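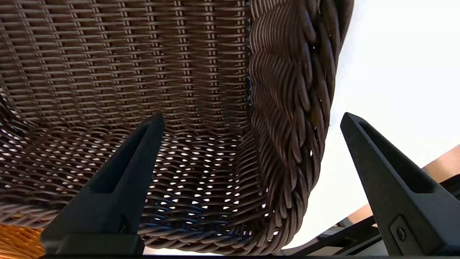
Thread on cleaning and mending synthetic rattan chairs before winter. I have done ours twice now and people keep asking what I use, so I'm putting it all in one place.

The chairs are the flat strand sort, brown, with a plaited edge running round the arms. The shop called the range Pludholm. I haven't seen it sold for a while, but plenty of garden chairs are made much the same way and all of this should apply.

First thing is to find out what you've got. Natural cane and willow don't like being soaked. Plastic strand doesn't mind at all. Look for a loose end underneath the seat. If it's the same colour all the way through and bends like a cable tie, it's plastic and you can get it wet.

Take the cushions off, then brush the whole chair dry before any water goes near it. I skipped this the first year and made a thin brown mud that went into every gap in the weave.

I use a soft hand brush for the flat parts and an old toothbrush for the plait. The plait is where the dirt sits. The strands twist over each other on the diagonal, so brush along the twist and it comes out a lot quicker.

Vacuum with the small brush head after that. Do the seat from both sides. Ours has gaps in it and a fair amount of grit drops straight through onto whatever is under the chair, so put down an old sheet if you're indoors.

Washing. A bucket of warm water and a small squirt of washing-up liquid. That's all. I tried a spray called Drodavora because a neighbour gave me half a bottle. It cleaned fine but left a slightly sticky film and I had to wash the chair again.

Work from the top of the back downwards. The back on ours is a close grid of little oblong holes and each one holds a drop of dirty water, so if you do the seat first you'll be doing it again.

Rinse with a watering can or a hose on a gentle setting. I wouldn't use a pressure washer. Seija Lehtinen two doors down used hers on a matching bench and it lifted the strands off the frame along one side. She did get them back, but it took a weekend and a lot of glue.

Tip the chair on its front to drain, then on its back, then stand it up. Water collects inside the arms. Leave it overnight at least. Ours were still dripping the next morning when I moved them.

Green marks: a cup of white vinegar in four cups of water, leave it ten minutes, scrub, rinse. Bird mess: wet kitchen roll laid on top for a while, then wipe. Sun cream: washing-up liquid neat on a cloth. I haven't found anything that shifts candle wax completely.

Now the mending. Check the chair by running your hand slowly over it, back first, then arms, then seat. You'll feel a broken strand before you see it. Mind your fingers, the snapped ends are sharp.

Loose end but not broken: tuck it back under the next strand that crosses it with a blunt knitting needle or a small flat screwdriver. Put a dot of glue underneath, hold it down with a clothes peg, and leave it till the next day.

Broken strand in the flat weave: cut the bad piece back on the underside, so both cuts are hidden. Cut a new length with a good hand's width extra at each end. Follow the same over and under as the row beside it, then tuck the ends in at the back.

Warm the new strand first. I put mine in a bowl of hot tap water for five minutes. Cold strand is springy and won't lie flat. In this weather it cools down quickly so only do one piece at a time.

Buying the strand: measure the width before you order. It also comes in flat and half-round and they don't match once they are in. I got a coil from Rosario Longo, who repairs chairs and sells the leftovers. The brown is slightly lighter than ours but it's under the seat so I can live with it.

If the plait on the arm has come undone, I'd leave it to someone who knows how. I tried one short stretch and it looked like a badly made loaf. It's the part everybody's hand rests on, so it has to be smooth as well as tight.

What I will do on the plait is stop it getting worse. A bit of brown waxed thread, three turns round the loose bundle, knot on the inside. From a normal distance you don't see it.

Sagging seat: turn the chair over and look at the frame before you blame the weave. One of ours had a foot cap missing and was simply standing crooked. New caps came in a bag of four and I used one.

If the seat really has gone slack, you can run webbing across underneath. Liviu Pascu did this to a pair and said they're firmer than when he bought them. I haven't needed to yet.

Winter storage. Dry place, off the floor if you can, nothing piled on the seats. Frost makes old plastic strand brittle, and if you drag a frozen chair about by the arm you will hear it crack. Lift from under the seat.

If they have to stay outside, use a cover that lets air in at the bottom. Ours is a Tretden one with a drawstring, which I leave half open. Fully closed, everything underneath was spotted with mildew by spring.

Cushions come indoors whatever you do. Covers off, wash at 30, dry them flat. I did mine back in September while there was still some sun and I'd recommend that over trying to dry four cushion covers on radiators.

Someone has asked about painting. Eglė Lukoševičius sprayed hers grey with paint meant for plastic, several thin coats, and it has held on the back but rubbed off where people sit. You also need a lot more cans than you think, with all those gaps.

Another question was about furniture oil. Fine on natural cane, pointless on plastic. It sits on the surface and picks up dust. A damp cloth will do as much.

Time, since two people asked: one chair takes me an hour to brush and wash, not counting drying. Mending one broken strand is twenty minutes if the new piece goes in first time.

Last chair still needs one strand tucking in at the back of the seat. I'll do that tomorrow if the glue hasn't dried up in the tube.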